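Why Our School Club Should Keep the Laundry Task
By Maarja Žukauskas

Every July the robotics club at Dimholm must choose one project for the regional showcase, and every July somebody proposes that we build a car. I am a parent helper in this club for three years now, and I would like to argue for the laundry task again. Folding is slow and it is not exciting for visitors. I still think it teaches more than anything else we have tried.
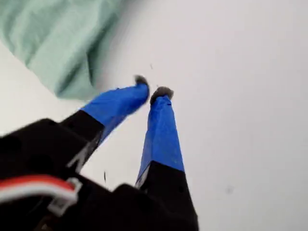
My colleague Hamish Aitken prefers the racing kit. It costs 588 dollars, it works on the first evening, and the students go home happy. I understand this. But when a kit works on the first evening, what is there to discuss on the second one? With cloth, the students argue about friction, about the order of the steps, about who should move first. Jeanie Tennant, who is fourteen, filled a whole notebook before she was satisfied with one sleeve.
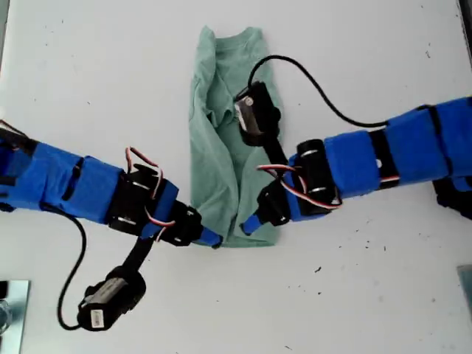
Some parents ask me if the result is good enough to show. Last season the group recorded 1,827 attempts, and many of them were failures. I do not find this shameful. In mathematics class a wrong answer is crossed out, while in our club it is kept and studied by the next group.

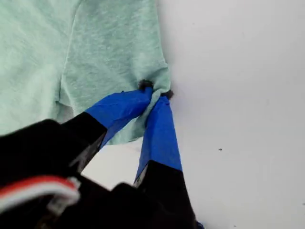 Cheap materials are also an argument on my side. A student can change a fingertip in one evening and see at once what is different. Blue tape on the fingers and a dark fuzzy pad at each tip are enough to pinch up a fold of a soft green cloth, and any child can understand such a solution and improve it. I would be sorry to exchange this for a closed box with a manual of 30 pages.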